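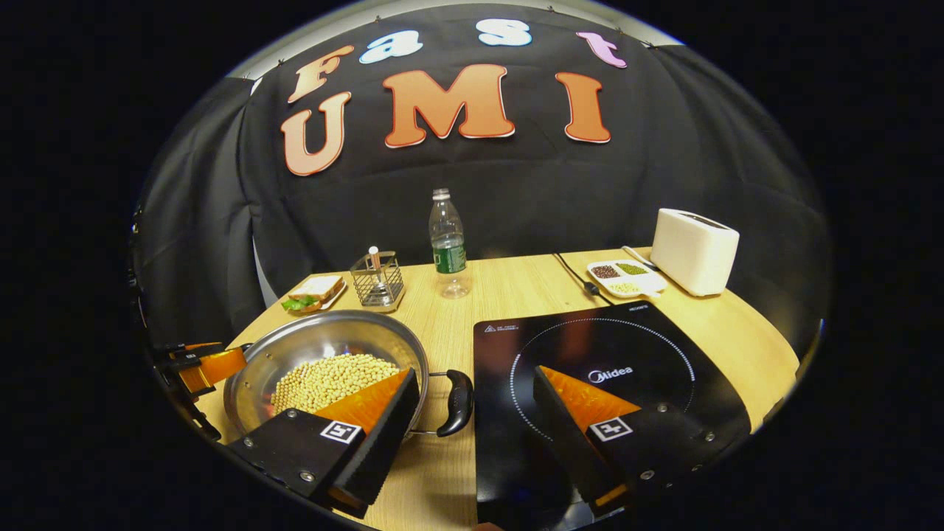 Tahira Gondal puts it this way: a planner that waits for perfect perception will wait forever, so give it a guess and a number that says how good the guess is. Keep her advice in mind, for it runs through the whole chapter!

Chapter 5
From Pixels to Plans

In the last chapter you built a tracker that followed one square marker through a wide-angle view. Now comes the fun part. We'll take what the tracker reports, add the rest of the tabletop – a pan of soybeans, a cooktop, a toaster, a divided dish of beans – and turn it all into something a planner can use.

The running project is Pultano, a small task planner you will write yourself in nearly 708 lines of code. It reads poses from the perception module and hands waypoints to the controller from Chapter 4.

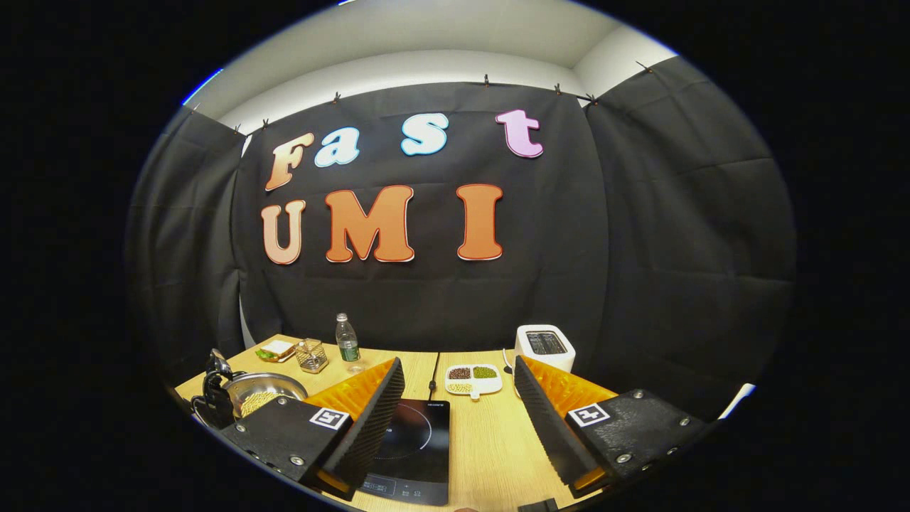
Stadholm Department of Computing – Robot Software Series

Fisheye lenses bend straight table edges into curves, and a planner that believes those curves will aim at the wrong spot. Section 5.1 fixes this with a lens model. Section 5.2 moves every point into the gripper's own coordinates, and by Section 5.3 you'll be searching for paths between two fingers and a pan handle.

Before you start, download the Mirani log set (1,400 entries) and check that your Chapter 4 tests still pass. Key terms: distortion, reference frame, waypoint, confidence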